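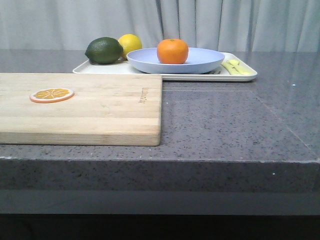
Ayana Araya

Notes for the Demside talk, March

Start with the question from the program: can a machine do kitchen chores yet? My answer is some of them, slowly, with a person close by. Say that first so people can relax.

Leave the counter slide up. Ask the room what they would do if I said "clear this." Most people will say put the fruit away and wipe down. Then ask about the orange slice on the board. It looks like a toy. Does it go with the lemon and the lime, or in a toy box? A person decides without stopping. Our software at Stullivgate had to be told.

Grasping. The orange in the bowl is the easy kind of object: round, bright, sticking up over the rim. The lemon is harder, partly behind the lime. The spoon and fork are the ones I worry about. They lie flat on the tray, and there isn't much to get a finger under.

Numbers, read slowly. We ran the clearing task 21 times on the Iltis arm. It finished 19. Both of the other 2 failed on flat utensils. Point out that a finished run still took far longer than a person would need. Don't show the sped-up video without saying it is sped up.

Shop floor. Barroso has the same trouble with flat brackets in trays. They changed the tray and the problem mostly went away. At home you can't ask people to buy new trays. Pause here for questions if we're ahead of time.

Wiping. We haven't solved it. A speckled counter like this one makes crumbs hard to find with a camera. Skip the force control slide unless someone asks.

Finish with what I'd trust it to do alone today: move fruit from a tray to a bowl. Then take questions. Repeat each one into the mic.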